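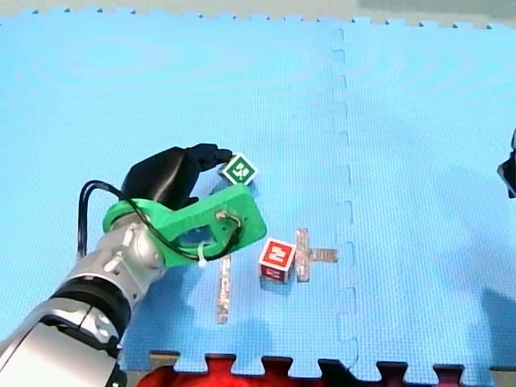
Running a two-arm cube demonstration at an open day

Updated September 11, 2022

These notes are for anyone putting on the two-arm demonstration at Skellholm. They cover the setting up, the ten-minute routine and the packing away. They assume you have already been trained on the arms and can start and stop them without help. The software is the Ornine controller, and the menu names below are the ones it uses.

Before the doors open

Allow an hour and a half. At the last open day we had 376 visitors, and the first of them were waiting before the arms had warmed up.

1. Join the foam tiles and push the seams flat with your hand. Walk round and check every tab. A raised tab will catch a cube and tip it.

2. Put out the barrier, leaving 100 cm between it and the nearest point either arm can reach. Measure with the arms stretched out, not folded.

3. Check the cables at both wrists. Turn each wrist slowly through its full range and watch the loop. It should stay slack all the way. If it pulls tight, cut the zip tie, give it more length and fit a new one.

4. Check the bolts on the green brackets. They are printed parts and the bolts do work loose over a long day. Finger tight plus a quarter turn is enough. A spare pair of brackets is in the Kakberg crate, under the power supplies.

5. Wipe the printed markers on the cubes with a dry cloth. Throw out any cube with a scratched or peeling marker.

6. Start the controller, choose Demo, then Two Arms, and run the home position twice.

Laying out the pieces

Keep the pieces near the middle, where both arms can reach. One or two cubes are plenty to begin with. Add the cross-shaped piece and the long strip if you want to talk about harder objects. Flat, shiny or see-through things are difficult for the cameras to find, and visitors are usually more interested in that than in a perfect pick.

Leave at least a finger's width round any cube you mean to lift. You can place pieces touching each other later on, once people have seen an ordinary pick and want to know what happens in a crowded spot.

The routine

Start with the left arm only. Bring it down to a cube, close the gripper slowly and stop just after it leaves the mat. Say what the arm is doing in one sentence and then let people watch. Move the cube a short way, put it down and open the fingers fully before raising the arm.

Next, ask a visitor to choose where a cube should go. Press Pause, wait for the light to turn amber on both arms, and only then reach in to change the layout. Visitors do not reach in at any time.

Bring in the right arm last. Keep the two grippers on their own sides of the middle until you are ready to show a handover. The handover is the part most likely to fail, so try it once before each group comes in. If it fails in front of people, press Reset and carry on with single picks.

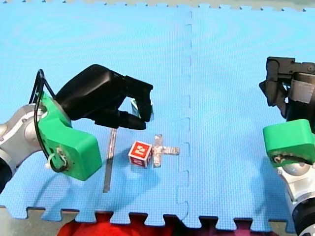 How hard do the grippers squeeze?

Only as hard as the setting allows, and for the demonstration we keep it low. The fingers close until they meet resistance and then stop. Leave the force on Low for the whole day, even if a piece slips now and then.

Other things people ask

Most questions are about speed. The arms run slowly for visitors — much slower than they do in the workshop — and it is fine to say so. Anyone who wants to know about past results can be told that the log from our practice weeks holds 2,429 attempted picks, of which 1,742 were good on the first try. Questions about buying a set should go to the Lachance desk by the entrance.

Packing away

Home both arms and switch off at the controller before touching the power supplies. Cubes go in the small box with the markers facing up. Keep the flat pieces in the card sleeve. Lift the mat one tile at a time, starting at a corner, and write any faults in the book before you leave.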